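Eau en bouteille : nouvelles consignes de stockage et de tri

Lettre interne du site Grollico – 16 septembre 2025

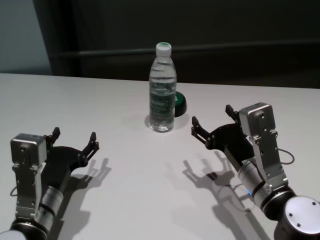 Bouteille transparente à bouchon blanc, étiquette transparente et verte.

Le contrat de fourniture d'eau en bouteille du site est passé en juin de Jolex à Russo. Les consignes de stockage et de tri ont été révisées à cette occasion. Elles remplacent la note affichée dans les locaux de pause du bâtiment Pretadthorpe, à retirer par chaque service.

Stockage

Les packs sont entreposés dans la réserve du rez-de-chaussée, sur palette, à l'abri de la lumière directe. Le gerbage est limité à 3 niveaux. Une bouteille pleine résiste bien à la compression verticale tant que le bouchon n'a pas été ouvert ; une fois entamée, elle perd cette rigidité et ne doit plus rien supporter. Les packs dont le film est déchiré sont placés en haut de pile et distribués en premier.

La réserve est commune avec les produits d'entretien. Une séparation de 60 cm est désormais marquée au sol entre les deux zones. Les plastiques courants laissent passer une partie des composés volatils, et l'eau peut prendre un goût de solvant sans que l'emballage présente le moindre défaut. Les bidons ouverts restent dans l'armoire ventilée.

Sur les plans de travail

Une bouteille posée sur une table claire, près d'une fenêtre, concentre la lumière à sa base. L'effet est sans conséquence sur un plateau nu. Il est en revanche déconseillé de laisser une bouteille pleine en plein soleil sur des documents ou du papier thermique, qui noircit à la chaleur.

Les bouteilles entamées sont refermées après usage et consommées dans la journée. Elles ne sont pas remplies de nouveau au robinet : le goulot se nettoie mal et les nervures du corps retiennent les dépôts. Des gourdes sont disponibles sur demande auprès des services généraux, référence magasin 381.

Tri

La bouteille est vidée dans l'évier, aplatie dans le sens de la longueur, puis rebouchée. Le bouchon reste vissé – il est séparé du corps au centre de tri, par flottation après broyage. L'étiquette n'a pas à être retirée. Les bouteilles contenant encore du liquide alourdissent les sacs et sont écartées par le prestataire.

Le relevé de juin fait état de 2,131 tonne d'emballages plastiques collectés sur l'ensemble du site, toutes catégories confondues. Le prochain relevé distinguera les bouteilles des films d'emballage, qui disposent maintenant de leur propre bac à l'entrée de la réserve.

Les demandes de réapprovisionnement passent par le formulaire habituel, rubrique « Boissons ». Les anciens bons Jolex ne sont plus traités.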